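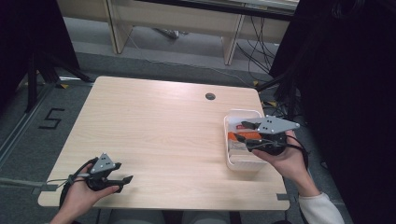
Figure 1. The small table in the Codby room, with the tub near the right-hand edge.

One Table, One Tub: Final Report
Design for Shared Spaces, second-year project
Group members: Seul-gi Jang, Jong-dae Hong and me (Ji-hoon So)
Submitted September 12, 2024

1. What we were trying to do

Our group got the tidying topic, which none of us had put as a first choice (I'd picked signage, Jong-dae wanted bike racks). The course outline says to choose an everyday activity in a shared room and improve it with as little new stuff as possible. We spent the first meeting eating chips and complaining about the state of our own kitchen tables, and by the end of it we had the project, more or less by accident.

The question we settled on was pretty plain. If you put one square table in a shared room and give people one plastic tub for all the bits and pieces, does the table get cleared more often? And does it matter where the tub goes?

We had a budget of $285 and nine weeks. Most of the budget is still in the department's account, so if anyone in next year's class wants to build on this, please ask for it!

2. The room

We worked in the Codby room on the ground floor. It's carpeted, it has big dark curtains, and there's a long bench that lives behind the table. People use the place for all sorts of things. The floor has been marked up with tape over time and the black 5 on the carpet beside the table became our landmark. "Put it back by the 5" is probably the sentence I said most this year.

I liked the room more and more as we went. It's quiet, and with the curtains drawn you lose track of the time completely. Seul-gi was less keen, as she finds carpet under a work table annoying (drop a pin and it's gone), and I have to admit she had a point when we lost the little key to the cupboard for two days. It was in Jong-dae's coat.

3. The table

I want to go on about the table for a bit. We tried two others first. One was a round café table we borrowed from Yeo, the place across the road, and it was lovely but it wobbled on the carpet and everything drifted toward the middle. The other was a long folding table, and people treated it like a shelf. They'd leave a jacket on one end and a lunch on the other and come back the next day.

The square one was a big step up. It's light coloured with a faint wood grain, small enough that you can reach right across, and there's a little round cable hole near the back edge. The pale top does a lot of the work. A dark pen or a coffee ring shows up straight away, and once you've noticed it you sort of want to deal with it. We asked people what they thought of the colour and the usual answer was "what colour is it?", so take my theory with a grain of salt.

The cable hole got a surprising amount of use. Paper clips went down it. So did a raisin.

4. The tub

The tub is a translucent white plastic container. We chose it over a cardboard box and a wire basket, and we argued about it for most of an afternoon. Jong-dae wanted the wire basket so you could see everything inside. Seul-gi wanted something with a lid. I wanted to go home. The translucent one was a compromise, and I think it was a good one: you can tell there's something in there and roughly what colour it is, but it doesn't look like a mess from the other side of the room.

No lid in the end. We tried a lid for a week early on and people put things on top of it, which I should have seen coming, having lived with my brother for eighteen years.

For the things to tidy we stuck to small stuff that one person could pick up without thinking. We wanted bright colours in the mix, oranges and reds mostly, so that a leftover item would stand out on the pale top. Our supervisor, Ada Ruggiero, suggested we also include a few items that really don't belong in a tub, to see whether people would stop and think about it. They did not stop and think about it. A library book went in on the first day.

5. How a session went

We kept it as simple as we could. Somebody from the group spread the items over the table, put the tub in its spot, and left a small card asking people to leave the table ready for the next person. Then we stayed out of the way and wrote up what we found afterward in a shared log. The log has 1093 entries, and I typed up a good chunk of them on the bus.

Between sessions we wiped the table down with a damp cloth and then a dry one.

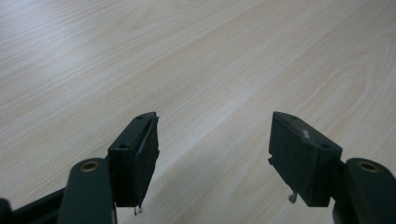 The grain is a bit of a nuisance when you're cleaning. Crumbs don't get caught in it or anything, but pencil marks hide along the lines and you only find them once you get your face down close to the surface and look across it toward the light. Seul-gi worked out that wiping on the diagonal picked up more than going straight back and forth, and after that we all did it her way. It's also the one thing from this project I now do at home.

We used warm water and nothing else after the first week. I'd bought a spray and it left streaks on a pale top, the kind you can only see from one chair, which was naturally the chair Ada sat in.

6. Where to put the tub

We tried four spots: the middle of the table, the back edge, the right-hand side, and on the floor beside the table.

The floor was hopeless. People either didn't see it or kicked it, and a couple of them apologised to it. The middle of the table worked for getting things put away, but then the tub was in everybody's way and they'd shift it, and we'd find it somewhere new each time. I had a soft spot for the back edge because it looked the neatest. The trouble was the reach. Shorter people had to lean over whatever was on the table, and then their sleeves got involved and pens went rolling off onto the carpet.

The right-hand side was the clear favourite. You can sweep things across with one hand and drop them in with the other, and the rest of the top stays free. Left-handed users weren't as happy with it (Shahram Mirzaei, who shares the room with us for his own project, was very firm about this and wrote me a whole page). We moved the tub over to the left for him and he said it was perfect, and then everybody else complained. If we did it again I'd like to let each person set the tub where they want before they start and see what they choose.

7. What we found

The table was left clear more often with a tub than with only the card. That held for every spot except the floor, where it made no difference we'd want to defend. The right-hand side came out best and the middle was second.

What we hadn't planned for was what happens to the tub itself. A clear table is nice, but the tub fills up and then it's the tub that needs tidying, and the card didn't say anything about that. By the fourth week there was a sort of bottom layer in there that never moved. Jong-dae called it the sediment. We emptied it out properly at the end and found two rulers, somebody's bus pass and a lot of elastic bands. Adding a line to the card ("take out anything that's yours") helped for a few days and then people stopped reading it.

The colours made less difference than I'd hoped. Bright items were picked up first, but they were also bigger on average, and Ada pointed out at the draft stage that we can't separate the two. Fair enough. We should have matched the sizes and we didn't think of it until it was too late to redo anything.

8. Things that went wrong

The log template changed in the third week and we lost a column, so the early notes don't say who set the table up. My fault.

The table crept. It started square to the 5 and would end up on an angle after a busy afternoon, so some of our notes on "left" and "right" took a bit of puzzling out later. A strip of tape for each leg would've fixed it.

We also planned short interviews and only managed a few, all with friends. They were kind to us, so I've left them out of the results.

9. If you're taking this over

The card, the tub and the key to the cupboard are with Ada. The key has a big tag on it now. Please keep the right-hand spot as your comparison, and try a smaller tub if you can find one, as I suspect the sediment problem is mostly a size problem. Seul-gi thinks it's a people problem. The log is in the course folder under Codby, and the week-three notes have my corrections in brackets.

Thanks to Yeo for lending us the wobbly table, and sorry again about the scratch.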